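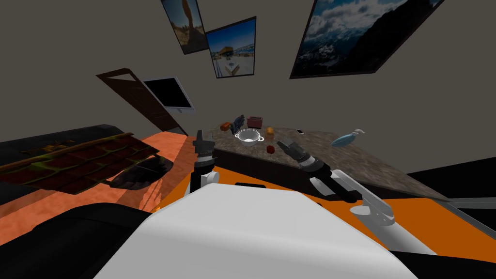

Second term of robotics club and we've moved off line followers. Johannes Mokgethi, who runs the group, set us up with a simulated kitchen, and we take turns driving a two-armed robot around it. Our team is called Bredunier. There are four of us, and we get the good computer until 4 on club days, then Vasiliauskas (the other team) has it.

The task is tidying. Pick something up, put it where it belongs, save the run. The club wants 200 saved runs between the two teams by the end of October.

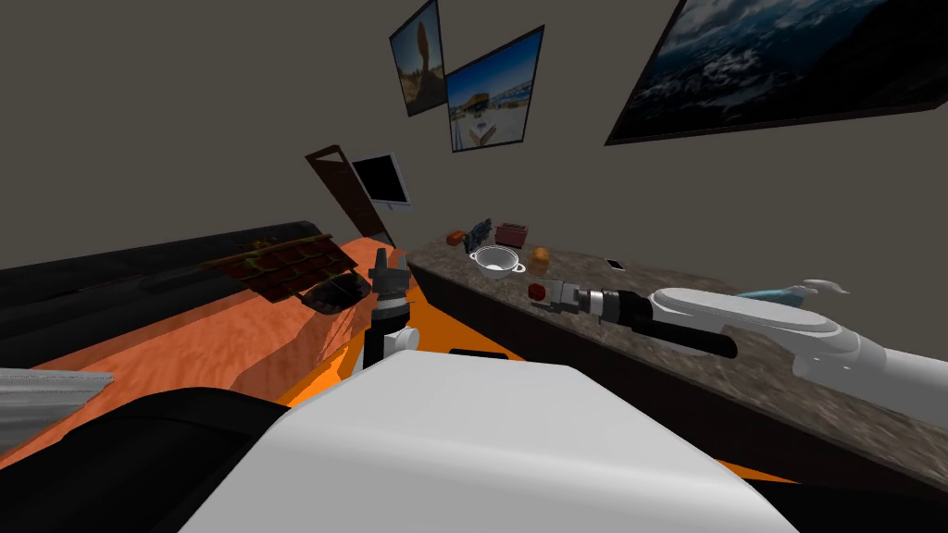 Right gripper holding the small red thing over the granite.

I drove the left arm first and was pretty bad at it. Huia McAlister had a go after me and was much smoother. She moves one joint at a time and doesn't rush.

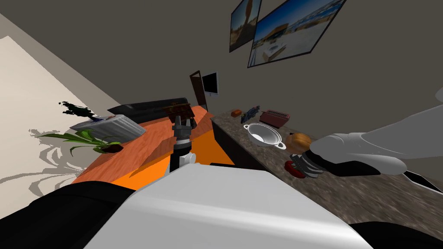
My notebook is mostly about gripping. Round things roll away if you come at them from the side, and flat things are worse, as there's not much for the fingers to close on. You need some kind of edge. The brown piece with the raised rim is the one I'd give a beginner, and you can get it up off the orange table without much fuss. I haven't worked out the newspapers yet.

We also had an argument about whether to log the tries where you miss. Johannes said keep them, so they all go in the Ramia folder with a note.
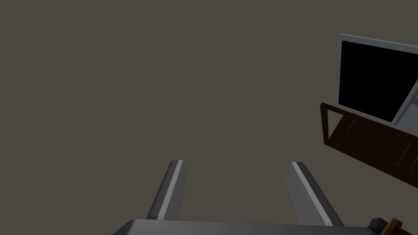

Gripper open, near the monitor and keyboard.

Next week I want to try the colour settings and fix our file names. Run 794 is saved twice and I think that was me.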